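**Table water** is drinking water served with food or drink in a café, restaurant, canteen or hotel. The term covers water drawn from the mains and brought to the table in a jug or glass, as well as water sold in sealed bottles. In some trades it has a narrower sense and means bottled water that is not sold as spring or mineral water.

The way water is offered differs widely from place to place. In some towns a glass arrives without being asked for, while in others it must be ordered and paid for. The custom often depends on how good the local supply is thought to be, how warm the weather gets, and what people expect to get with a cup of coffee.

## Types

Still water has no added gas and makes up most of what is served. Sparkling water holds carbon dioxide, either from the ground or added at the bottling plant. Lightly sparkling water lies between the two and is often chosen with meals, as the bubbles are less filling.

Flavoured water is usually listed apart, among the soft drinks. Water with a slice of lemon or cucumber in the jug is normally treated as plain water and not charged for, although practice varies.

## Serving

Small cafés tend to sell water in single bottles, which need no washing up and can be taken away if the customer leaves early. Plastic is light and does not shatter, and a screw cap lets the drinker close the bottle between sips. Glass is more common where there is waiter service. It is heavier to carry and store, but many customers feel that water tastes better from it. 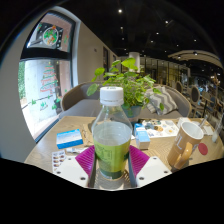
Jugs and carafes are filled at the tap or from a filter unit behind the counter. They are cheap to run but have to be washed after each table, and a busy café may need a good many of them. Self-service water points, with a stack of glasses beside a tap or a large jug, spread through many coffee shops as a way of saving staff time.

Temperature is a matter of taste. Chilled water is the usual choice in hot weather, but water served close to room temperature is preferred by many people with a meal. Ice is added on request in some places and as a matter of course in others. Coffee drinkers are often given a small glass of still water to clear the mouth before the first sip.

## History in Irkness

The town of Irkness is often used to show how the habit of serving water can change within a single place. Its early tea rooms drew water from a shared pump in the market square and made no charge for it. The supply was hard and left a heavy scale in kettles, and some owners kept a barrel of rainwater for brewing tea.

The first bottled water sold in the town came from the Gusach spring, in the hills to the north. It was delivered by cart in crates of 26 bottles, and the empties were taken back on the return journey. Gusach water was sold as a drink for invalids at first. It reached ordinary menus only when the hotels along the front began to list it beside wine and beer.

A second supplier, Clekine, opened a bottling works on the edge of the town and sold a cheaper water in smaller bottles. The works employed 104 people at its height. Competition between the two firms brought prices down, and by the time the works closed a bottle of water cost less than a pot of tea in most of the town's cafés.

The local writer Effie Guthrie recorded the change in her memoir of hotel life. She noted that guests who had once been content with the jug on the sideboard began to ask for water by name, and that kitchen staff were told to leave the cap on until the bottle reached the table - a rule still followed in many dining rooms, where a sealed cap shows that the water has not been refilled from the tap.

## Menus and pricing

Water is listed in several ways. A printed menu may give it a line of its own or place it at the end of the soft drinks. Many cafés leave it off the menu and show it on a chalkboard or in a chiller cabinet by the till. Small cards stood on the tables are used for offers, opening hours and other notices.

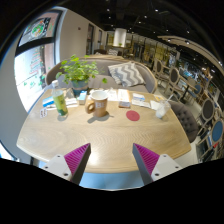
*Irkness Trade Review*, vol. 4, p. 112

Pricing rarely follows the cost of the water itself. The main costs are the bottle, its transport, storage space and staff time. A café may take a larger share of profit on a bottle of water than on a cup of coffee, which needs a machine and someone trained to use it. Some owners keep the price low all the same, as customers notice it and tend to compare it with shop prices.

Bukola Babalola, who studied café trade in Irkness and the nearby port of Wihongi, found that sales of bottled water rose sharply in the warmest weeks and fell away again in September. Requests for tap water followed the same pattern. In Wihongi, where most cafés put a jug out by the till, bottled sales were lower throughout the year.

## Waste and reuse

Empty bottles form a large part of café waste by volume. They take up less room if crushed, and caps are collected with the bottles in some areas and separately in others. Returnable glass needs a washing plant within a reasonable distance, and the closure of small works such as Clekine has made this harder in rural districts.

Refill schemes allow passers-by to fill their own bottles free of charge. Cafés that take part usually put a sticker in the window or on the door.

## See also

- Carafe
- Mineral water
- Soda siphon
- Tea room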